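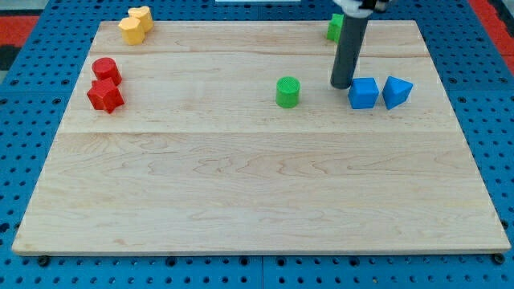

*Maple board on blue pegboard.*

# Winside pitch-back net, by Mirkitz

Folding rebound net for baseball and softball. Throw at it, ball comes back. Backyard, driveway, side of the field while the other team has the infield.

Updated 2025-09-16 – new leg caps, same price.

## Whats in the box

- Steel frame, two halves, already joined at the hinge
- Net with strike zone tape sewn on
- 44 bungee loops (spares included)
- Ground stakes, for grass only
- Carry bag, shoulder strap

## Specs

| | |
|---|---|
| Part no. | 394 |
| Weight | 13 lb |
| Angle settings | 3 |
| Setup | around five minutes first time, less after |
| Ball types | baseball, softball, tennis |

## Angles

Low gives you grounders. Middle is line drives back at the chest, so start easy. High is pop flies, and you need some room behind you for those. Change angle by pulling the pin on each leg. Both legs on the same hole or the net twists and the ball goes to the neighbors.

## Notes before you order

Not a batting net. Don't hit into it off a tee, the loops will go and we won't cover them. For hitting you want the Tamura, seperate page, bigger frame and a heavier net.

Younger kids – fine with a tennis ball and the low setting. Grown pitchers throwing hard should put sandbags on the back bar, even on grass. Sandbags not included.

Leave it out overnight if you have to but bring it in for storms. Frame is coated, hinge pin isn't. Drop of oil on the pin every September before you put it away.

## Older Zidby frames

Loops and net fit the Zidby as well. Legs do not. If your Zidby has round feet you can use the new leg caps, square feet no.

## Shipping and returns

Ships in one carton. Returns OK if the net hasn't been strung yet. Missing a pin or a cap, write to us with the part number and we'll mail one out, no need to send the whole thing back. Replacement nets in stock, black only for now – green when the mill gets to it.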